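June 15, 2026. Floor, room 114

Verena wants the grout lines settled before the Nemari gear goes in. Her view is that the grit along the skirting is what keeps turning up in our samples. I'm not convinced. Tiles this glossy show every crumb, so of course the floor gets blamed. Vacuumed anyway, dry, no mop. The wide head sits flat enough on the tile but I doubt it pulls anything out of a joint that narrow.
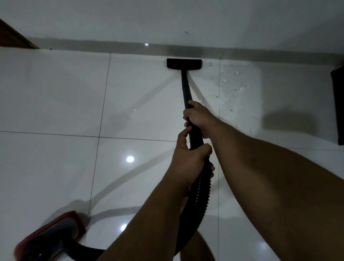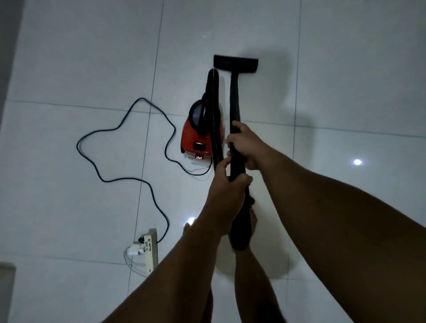
Black wand and floor nozzle on the white tile, room 114.

Tape lifts bagged as 2416, wall side and middle of the floor kept separate. Mathias says the Kälin filter catches the fine stuff. He said the same about the last one in November, and the shelf was grey again inside a week. I'd like to see the lifts before anyone changes the cleaning schedule, and a second set from a day when we haven't touched the floor at all. Otherwise we're comparing clean with cleaner.

To do: longer cord or move the power strip, crevice tool for the joints, ask Verena where her 94 came from.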